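Vistow Residences - Building C
Common Area and Vacant Unit Inspection Checklist, with comments

Inspection period: June
Inspected by: Gadisa Abera, site operations
Accompanied by: Aurora Cordeiro, leasing (items 14 to 19 only)
Copy to: Nuno Leitão, Cluketon Property Services

Rating key: S = satisfactory. M = minor, repair within the normal work order cycle. U = urgent, repair before next occupancy. N/A = not applicable or not inspected.

SECTION 1 - ENTRY AND CORRIDORS

1. Main entry door closes and latches unassisted - M
Latches from fully open. Does not latch when released from a partly open position. Closer sweep speed to be adjusted. Same comment as last inspection.

2. Intercom panel, all buttons - S

3. Corridor lighting, all floors - M
Two fittings out on level 2, east end. Tubes in stock.

4. Exit signs illuminated - S

5. Corridor floor coverings secure, no trip hazards - M
Edge trim lifting outside C-209. Taped. Tape is not a repair; work order raised.

6. Fire door self-closers - S
All doors tested once from 90 degrees and once from just off the latch.

7. Fire extinguishers in place, gauge in range, tag current - S
The cabinet on level 3 is stiff to open. Hinge lubricated at time of inspection.

SECTION 2 - LAUNDRY AND BIN ROOM

8. Dryer exhaust ducts clear - U
Duct behind dryer 4 crushed against the wall. Dryer isolated and tagged out. Serrano to replace with rigid duct. Do not return to service on flexible duct, even as a temporary measure.

9. Floor waste drains freely - S

10. Hot water at laundry tub - N/A
Tub tap handle missing. Reinspect when replaced.

11. Bin room door and ventilation - M
Fan runs. Grille is clogged with lint and needs cleaning.

12. Bulk waste area clear - M
One mattress and one desk left by departing tenants. Removal to be charged against bond only where ownership is established in writing - see the note from Teodor Rusu on the previous report.
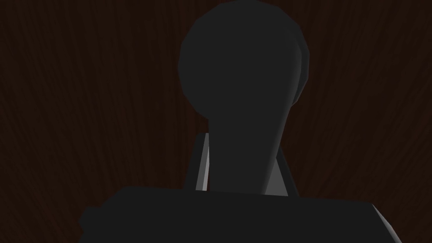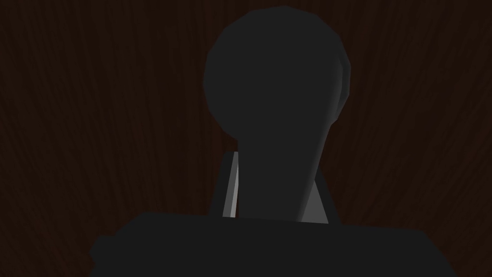 SECTION 3 - VACANT UNITS (C-104, C-209, C-311)

13. Smoke alarms sound on test button - S
All three units. Alarm in C-311 reaches its replacement date before the next inspection and should be changed at turnover.

14. Window restrictors fitted and effective - U
C-311, bedroom 2: restrictor screw stripped, sash opens fully. Unit not to be released until fixed. Leasing advised on the spot.

15. Balcony balustrade fixed, no movement - S
C-209 and C-311. C-104 has no balcony.

16. Range hood filter and stovetop - M
C-104 filter to be degreased or replaced. Rear left element in C-209 slow to heat; electrician to check.

17. Bathroom exhaust fan and sealant - M
Sealant at the shower base in C-104 has mould along the full length of one side. Cut out and reseal. Do not apply new sealant over old.

18. Supplied furniture sound and matched to unit inventory - M
C-209 inventory lists four dining chairs, three present. C-311 bed slats loose on one side. Ms Cordeiro to confirm whether the missing chair was transferred to the show unit at Prernstead.

19. Bedroom door locks, individually leased rooms - S
Keys tested against each lock. Spare for C-311 bedroom 1 cut and logged.

SECTION 4 - PLANT AND EXTERIOR

20. Hot water storage temperature - S
Gauge reading within the range posted on the plant room door.

21. Plant room free of stored goods - M
Ten tins of paint on the floor beside the heater. Relocate to the maintenance shed.

22. Car park line marking and wheel stops - M
Wheel stop at bay 80 has come loose at one end. Bay coned off.

23. Downpipes and gutters - N/A
Not accessed. Requires harness work by contractor.

24. Path lighting, building to shuttle stop - S
Checked after 6 pm. Timer still on the summer setting and comes on late. Reset at time of inspection.

GENERAL COMMENTS

Combined cost of the minor items is estimated at about $3,000, excluding the dryer duct, which Serrano will quote separately. Items 1 and 11 have now been carried over and should be closed this cycle.

Both U items need a photo of the completed work attached to the work order. Myroslav Hrynyshyn will reinspect item 14 and sign the release. Item 8 can be closed by Serrano on their own certificate.

Checklist revision: please move item 24 to Section 1 next time. It gets missed when the exterior is done in the morning.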